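In Defence of the Office Water Dispenser

When I came to this country for my first job, I did not know the expression "water cooler talk". I thought it was a kind of technical meeting about cooling. A colleague, Cledwyn Howells, laughed very kindly and took me down the corridor to show me the real thing: a white box, a big bottle upside down, and two people discussing the parking.

That was many years ago, and now the big bottles are going out of fashion. In our building on Katgate we received a letter in February 2019 saying that the bottled dispensers on all floors would be removed and replaced by a filter tap in the main kitchen. The letter had good arguments. The bottles come by lorry. They are heavy, and they take space in the store room. A tap is always full. I read the letter two times and could not find a mistake in it, and still I was against.

I would like to explain why, and I hope the reader will be patient, as it is partly a matter of feeling.

My first point is the place. A kitchen is at the end of a journey. You must leave your desk, go through two doors, and say good morning to everybody who is eating. A dispenser can stand where the people are. It does not need a pipe or a drain, only a socket if you want the water cold or hot. You can put it by a window, in a corner that is good for nothing else, and the corner becomes useful. I have seen this in every place where I worked. At Ilter, where I spent 5 years, it stood next to the photocopier, and we all drank more water on the days when the copier was broken.
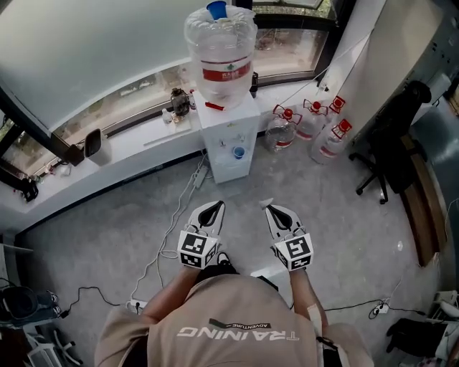 My second point is that a bottle shows you what is left. I know that for many people this is exactly the problem, because at some moment the bottle must be changed and everybody hopes that it will be somebody else. But I like to see water as a quantity. From a tap it comes without end, and you let it run while you look for a clean glass. With a bottle, you see the level going down during the week and you know it was you and your colleagues who drank it. I grew up in a house where the water was kept in a tank on the roof, and my mother knocked on the side of it to hear how much we had. Perhaps this is why I am a little strict on the subject.

Then there is the changing itself. It is not a pleasant job. The full bottle is slippery and you must turn it over with courage, and if you hesitate you wash your shoes. Nassoro Mussa from the accounts taught me to wipe the neck first, bend the knees and never look at the people who are watching. I think a workplace where everybody can change the bottle, also the manager, is a better workplace than one where a technician comes twice in a year to change a filter that we never see.

I must be fair to the other side. The bottled water costs money. Our office manager told me that our floor paid 2445 pounds for it last year, to a supplier called Sotomayor, and that we used 86 bottles. This is not cheap water. The bottles are collected and filled again, but the lorry is a lorry, and I have no good answer to the lorry. Also the cleaning is often forgotten. The drip tray is the most neglected object in any office, and I have lifted some that I prefer not to describe. If you keep a dispenser, please wash the tray each week with hot water and a little soap, and wipe the taps as well, where all the hands go. And do not place the bottle in strong sun. Green things can grow in it, and after this no argument of mine will save you.

Paper cups I do not defend at all. Bring your own cup from home. Mine is a steel one from Sukico with a dent, and it has survived 4 offices.

What I proposed to the building, in a letter of my own, was a compromise: to put the filter tap in the kitchen, and to keep one dispenser on each floor until April, and then to ask the people what they miss. I received a polite answer that my comments were noted. I have learned by now what "noted" means in English.

The dispenser on our floor is still there while I write this. I filled my cup from it this morning and waited for the big bubble to go up - I always wait for it - and a woman from the second floor, whose name I did not know before, told me that the tap in their kitchen is already installed and that the water tastes of nothing. She said it as a complaint. I agreed with her, and we stood there for some minutes.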